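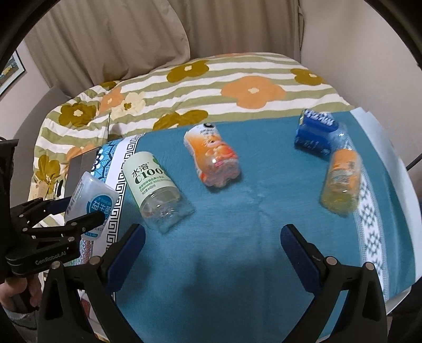
Drink bottles on a teal blanket.

Sports > Cycling > Opinion

Last updated: March

Let the feed zones move

The Climitz stage race limits riders to fixed feed zones, 2 per stage, placed before the start list is final and never adjusted. I think the rule should go.

The zones are set by distance. Distance is a poor measure of how much a rider drinks. A flat 50 km behind a calm bunch costs little. The same 50 km over the Letport climbs, with 1652 meters of ascent and no shade after the quarry road, costs a great deal more. Last season the second zone on that stage came after the final climb, when the selection had been made and most of the front group had empty cages.

Organizers defend fixed zones on safety grounds. The argument has weight. Soigneurs standing on a descent are a hazard, and so are riders crossing the road to reach them. But a zone can be placed by gradient and still be safe. Uphill sections between four and 6 percent are slow enough for a clean handoff and wide enough, on most of this course, for a team car to pass.

The second defense is cost. Moving a zone means moving barriers, marshals and litter crews. Grindora, the smaller race held on many of the same roads, sets its zones from the profile and publishes them with the road book. Its field is smaller, but its staff is smaller too.

A-yeong Chae of the Bang team lost 495 points in the season ranking on the Letport stage after dropping back for a bottle outside the zone. The penalty was correct under the rule as written. It was also far heavier than the fine for drafting a team car - a greater advantage by any measure.

My proposal is narrow. Place zones by climbing and expected time on the road, allow a third on stages forecast to be hot, and reduce the first offense to a time penalty. The technical guide would need one new page.

Print this article | E-mail this article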